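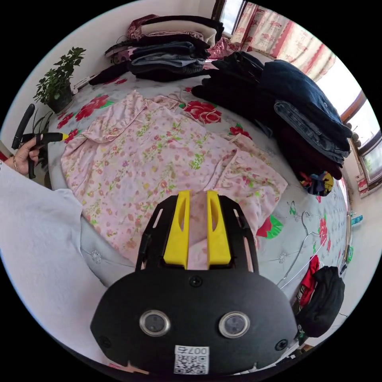 Our fabric swap is back on Sat 22 September at Turunen hall, and I can't wait! Old bedding is the thing to bring. A pink flowered sheet, wrinkles and all, has yards of good cloth in it (think aprons, quilt backs, curtain linings).
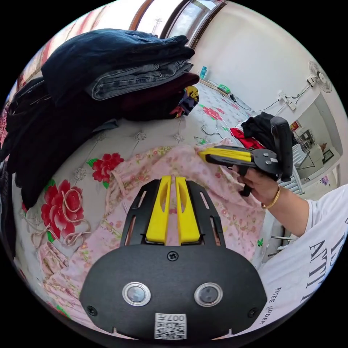
Venla Miettinen wrote in to say that she'd wash everything first, even cloth that looks clean, and we agree. Doors open at 10, and the cutting tables are free to use.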